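Is a paid damp survey worth it before buying?

Posted 17 January 2020 by Skellell

We're buying a terraced house in Lomlow and the mortgage valuer wrote "evidence of damp, specialist report advised". A local firm will do it free. Another chap wants 228 pounds. Why would I pay for the one that isn't free?

Darcy Harawira
Because the free one is a sales visit. I had three of those in Cheetham and every one found rising damp, each in a different wall. The paid man found a blocked gutter and earth piled against the back wall. Gutter cost me 55 pounds. I'd also be wary of anyone who pokes a meter into plaster and reads the number out as if it settles things – those meters are made for timber. Ask him what he sells. If the answer is chemical injection, you know what the report will say.

Utititz
Not convinced paying guarantees anything either. Mine cost 200 and was mostly standard paragraphs. Go back in August if you can and see if the patch is still there, though I suppose your seller won't wait. Also look at how they dry their washing, half the "damp" round here is wet towels on radiators. We've stopped doing it and the back bedroom smells better, for what that's worth. 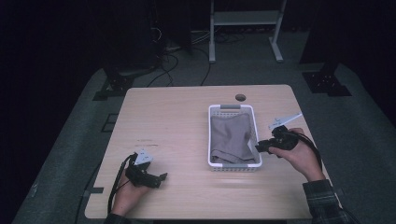
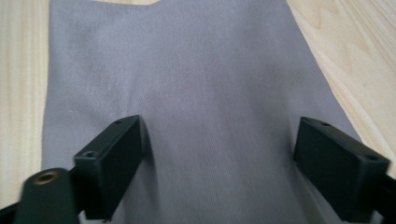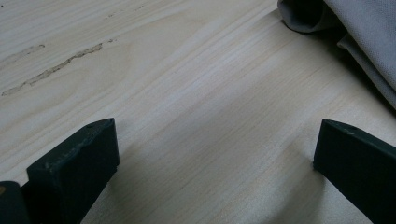

Table in our back bedroom, with the white basket in the first one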